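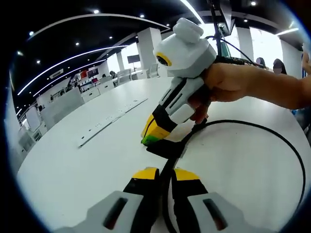

To: vimlow-residents
Subject: Re: [vimlow-residents] Compost bins, again

On the earlier message:

> The city says we put out 931 pounds of food scraps last month, up
> from 700 in the spring. Great! But the bins behind the Ekham Street
> side smell terrible by midweek and the lids don't close. Could we get
> a second pickup? And who keeps putting in the corn cobs?

I'll answer the easy part first. The corn cobs are me. I read the flyer, the flyer says cobs are fine, and I have eaten a lot of corn. I'm willing to chop them in half as a gesture of peace.

On the second pickup, I called Raltov and sat through enough flute music to form opinions about it. They will come twice a week for an extra $75 a month, billed to the building, with a one-year commitment. They will also come once a week with a larger bin for nothing extra, but the larger bin doesn't fit through the side gate. I asked if anyone had ever measured the gate. The woman on the phone said that would be on our end. I have now measured the gate. It is two inches too narrow, as you would expect of any gate in this building.

So the choices as I see them:

1. Pay for the extra pickup. There are 168 of us in the two buildings, so it comes to less than fifty cents a head, and we will still find a way to argue over it until spring.

2. Widen the gate. Please recall how long we spent on the mailbox lock.

3. Keep the bins as they are and freeze the smelly stuff until the night before pickup. I've been doing this since July. My freezer is now mostly onion skins and one heroic bag of peas, but it does work.

I'd go with the first one, at least through October, and then see if the cold takes care of the rest.

Also, whoever is lining the bins with regular grocery bags: those don't break down. The green ones from the hardware store on Boateng Avenue do. They also split if you look at them sternly, so use two.

If you have strong feelings, please reply to the list and not to me. I live above the bins. I have enough to deal with.

3C, Ekham Street side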